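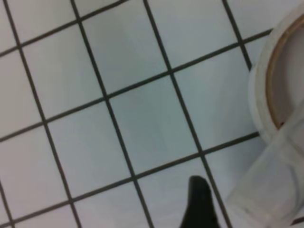
図1 白い正方形のタイルの床。目地は濃い灰色から黒。右側の床の上に白い丸い物。

住まいの手入れ 実習ノート 第4回
タイルの床と目地の掃除
担当 ニカノル・ファリアス

1. 今回の範囲

前回は木の床を勉強しました。今回は陶器のタイルの床です。木の床では水の量に注意しましたが、タイルの床では目地に注意します。タイルの表面は水をほとんど吸いませんが、セメントの目地は水も汚れも吸います。同じ床の中に性質の違う材料が二つある、と考えてください。

用語を先に確認します。
タイル 焼いて作った板。表面にガラス質の層(釉薬)があるものを施釉タイルといいます。
目地 タイルとタイルの間のすき間、またはそこに詰めた材料。
通り 目地がまっすぐに続く線のこと。「通りがよい」といえば、線が曲がっていないという意味です。

2. 図1の見方

図1では、細い目地が格子になっています。隣り合うタイルの角が一点に集まる並べ方を「いも目地」といいます。半分ずつずらす並べ方は「馬目地」です。この二つの言葉は試験に出しませんが、現場でよく聞きますから覚えておくと便利です。

つやのある表面は光を反射して、ところどころ明るく見えます。このような床では、洗剤のふき残りが光の反射に出ます。掃除の後は立ったままで確認しないで、一度しゃがんで、窓の方に向かって低い位置から見てください。

目地の色についても一言書きます。濃い色の目地は汚れが目立ちません。しかし、汚れないという意味ではありません。白い目地なら黒ずみで気がつきますが、濃い目地では逆に、白っぽい粉や洗剤の残りが出て初めて気がつくことが多いです。写真だけでは元の色か汚れの色か判断できませんので、実習では必ず家具の下など、人があまり歩かない場所の目地と比べてください。

3. 手順

(1) 床に置いてある物を全部移動します。丸い物は転がりますから、箱に入れて運びます。重い物は引きずらないこと。底に砂がついていると、釉薬に細い傷がつきます。

(2) 乾いたまま、ほうきか掃除機でごみを取ります。格子の床では、目地の方向にそってほうきを動かします。横切る方向だけで掃くと、ごみが目地のくぼみに落ちて残ります。縦の通りが終わったら、次に横の通りをします。

(3) 中性洗剤をうすめます。うすめ方は容器の表示にしたがいます。実習室ではゼヴム(Zevum)の中性洗剤を使います。

(4) 目地を水だけで一度ぬらします。それから洗剤をつけて、ナイロンのブラシで軽くこすります。金属のブラシは使いません。

(5) 汚れた水をすぐにふき取ります。待っていると、浮いた汚れがまた目地に入ります。一度にする広さは、手が届くところまでにしてください。

(6) きれいな水でしぼった布で2回ふきます。布は1回ごとに洗います。

(7) 乾いた布で仕上げます。

4. 酸性洗剤について

学生からよく質問があります。酸性の洗剤は水あかに効きますが、セメントの目地を少しずつ溶かします。この授業では使いません。また、酸性のものと塩素系のものを一緒に使うと有毒なガスが出ます。これは絶対にしないでください。

5. 目地の長さを見積もる

掃除の時間は床の面積よりも、目地の長さで決まります。前の学期にアベラルド・イトゥラさんの班がレタマル棟の廊下で調べたとき、目地の長さの合計は800メートル近くになりました。面積だけで計画を立てたので、時間が足りなくなりました。

簡単な計算の方法は次のとおりです。正方形のタイルの一辺をa(メートル)とすると、床1平方メートルあたりの目地の長さは、およそ2÷aメートルです。タイルが小さくなると、目地は長くなります。格子が壁に対して斜めになっている床でも、広い部屋ならこの式で足ります。狭い部屋では、壁ぎわに三角の切れ端が多くなりますから、実際に測った方がよいです。

6. 次回までの課題

自分の家または寮で、タイルの床を一か所選び、次のことをノートに書いてください。
・タイルの一辺の長さと目地の幅
・並べ方(いも目地か馬目地か)
・目地の色。人がよく歩く場所と、歩かない場所の違い
・上の式で計算した目地の長さ

タイルの床がない人は、浴室や台所の壁でもかまいません。ノートは次の授業の初めに集めます。ブラシと布は実習室にありますが、ゴム手袋は各自で持ってきてください。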